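호더 유리코팅 화이트보드 석 달 사용기, 솔직히 반신반의

작성일 2023년 9월 12일

집에서 번역 일을 하다 보니 벽 하나를 통째로 일정표로 쓰고 싶다는 생각을 오래 했습니다. 포스트잇은 여름만 되면 떨어지고, 앱은 알림만 쌓이고 안 보게 되더군요. 그래서 산 게 호더(Hoder) 벽걸이형 대형 보드입니다. 판매 페이지에는 "한 번 사면 평생"이라고 적혀 있는데, 저는 이런 문구를 보면 일단 반품 조건부터 읽는 사람입니다. 참고로 반품은 포장을 뜯으면 안 됩니다. 평생 쓸 물건을 뜯어보지도 않고 결정하라는 얘기입니다.

제 돈으로 샀고, 업체에서 받은 건 없습니다. 받았다면 좀 더 좋게 썼을지도 모르겠네요.

배송과 설치

기사님이 현관 앞에 세워두고 가셨습니다. 설치 기사 방문은 별도 신청인데 상세 페이지 맨 아래에 회색 글씨로 적혀 있어서 못 봤습니다. 가로 177cm짜리를 혼자 방까지 끌고 가는 건 권하지 않습니다. 문틀에 흠집이 하나 생겼고, 그건 제 보증금에서 나갈 것 같습니다.

동봉된 나사는 콘크리트용이라는데 우리 집 벽은 석고보드입니다. 앙카를 따로 사야 했고, 설명서에는 석고보드에 대한 언급이 한 줄도 없습니다. 고객센터에 물어보니 "벽 상태에 따라 다릅니다"라는 답이 왔습니다. 그 정도는 저도 압니다. 수평 잡는 데만 한나절 걸렸고, 지금도 왼쪽이 아주 살짝 내려가 있습니다.

필기감

필기감 자체는 나쁘지 않습니다. 예전에 쓰던 저가형 보드는 표면이 까슬해서 펜촉이 금방 뭉개졌는데 이건 미끄러지듯 써집니다. 대신 너무 미끄럽습니다. 글씨가 제 글씨가 아닙니다. 획 끝이 죄다 날아가서 처음 2주는 제가 쓴 마감일을 제가 못 읽었습니다. 천천히 쓰면 괜찮다고들 하는데, 급할 때 휘갈기려고 산 물건을 천천히 쓰라는 건 좀 이상하지 않나요.

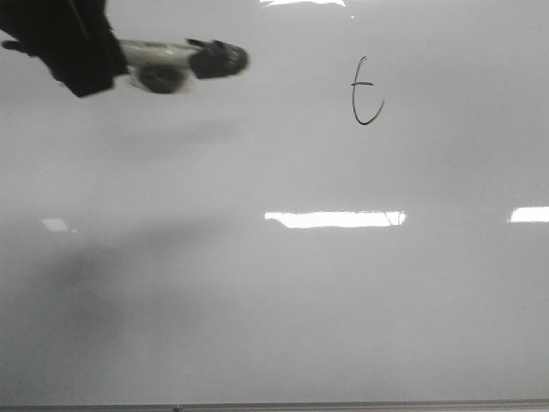

펜은 세 종류를 써봤습니다. 같이 온 번들 펜은 사흘 만에 흐려졌으니 없다고 생각하시면 됩니다. 아호넨(Ahonen) 펜은 색이 진하고 오래갑니다. 다만 하룻밤 지나면 마른 지우개로는 안 지워지고 자국이 남습니다. 볼스카(Wollska) 펜은 반대로 잘 지워지는데, 소매만 스쳐도 지워져서 3시 회의가 8시 회의로 보인 적이 있습니다. 저는 월간 일정은 아호넨, 그날그날 메모는 볼스카로 나눠 쓰고 있습니다. 보드 하나 쓰자고 펜을 두 종류 관리하는 게 맞는지는 모르겠습니다.

지우기

판매 페이지 상단에 추천사가 두 개 걸려 있습니다. 몬세라트 이바라라는 인테리어 상담사는 "100번을 지워도 첫날 그대로"라고 했고, 에브도키아 브레투라는 분은 "물티슈 한 장이면 끝"이라고 했습니다. 두 분이 어떤 펜으로 얼마나 두고 지웠는지는 어디에도 없습니다. 저는 일주일 둔 검은 글씨를 물티슈로 닦았다가 회색 얼룩을 넓게 펴 바른 꼴이 됐습니다. 전용 클리너를 쓰면 지워지긴 합니다. 전용 클리너는 당연히 따로 팝니다. 스토딩게이트(Stodingate) 온라인몰에서 묶음으로 사면 싸다는데, 배송비를 넣어 계산해 보니 낱개로 사는 것과 차이가 없었습니다.

빨간색은 더 합니다. 9월 초에 써둔 빨간 동그라미는 클리너로 두 번 닦아도 각도에 따라 분홍빛이 보입니다. 빨간색을 안 쓰는 게 제일 낫습니다.

반사

살 때 제일 가볍게 봤다가 지금 제일 거슬리는 부분입니다. 유리코팅은 광택이 셉니다. 제품 사진은 전부 정면에서 부드러운 조명으로 찍혀 있어서 감이 안 옵니다. 천장등을 켜면 그 자리 글씨는 안 보인다고 생각하셔야 합니다.

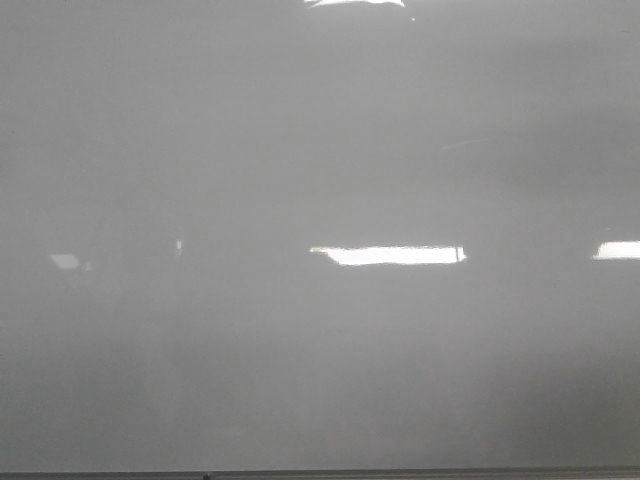
저는 결국 스탠드를 하나 더 사서 옆에서 비추고 천장등은 끄고 씁니다. 화상회의 때 보드를 배경으로 쓰려던 계획은 포기했습니다. 무광 모델도 있던데 그쪽은 잉크 자국이 더 심하다는 후기가 많아서 갈아탈 마음은 안 듭니다. 후기를 어디까지 믿어야 하는지는 별개 문제고요.

자석

유리코팅이라 일반 자석은 힘을 못 씁니다. 냉장고에 붙어 있던 피자집 자석은 종이 한 장도 못 잡고 미끄러졌습니다. 강력 자석을 써야 하는데 번들에는 네 개가 들어 있고, 그중 하나는 플라스틱 덮개가 빠져서 왔습니다. 교환을 요청했더니 세트 전체를 반송하라고 해서 그냥 순간접착제로 붙였습니다.

점수를 매기자면

100점 만점에 62점 드립니다. 쇼핑몰 평균은 92점이던데, 별점 주는 시점이 대부분 배송 다음 날입니다. 다음 날이라면 저도 높게 줬을 겁니다. 새 보드는 누구 것이나 깨끗하니까요.

콘크리트 벽이고, 창과 조명 위치를 고를 수 있고, 매일 지우는 분이라면 사도 됩니다. 저처럼 한 달치 일정을 써놓고 방치하는 분은 큰 종이 달력이 나을 수 있습니다. 가격도 훨씬 쌉니다.

추가: 댓글로 클리너 대신 소독용 알코올을 써도 되냐고 물어보셨는데, 설명서에는 금지라고 되어 있습니다. 저는 구석에 한 번 써봤고 아직 별일 없습니다. 코팅이 벗겨지면 여기 다시 적겠습니다.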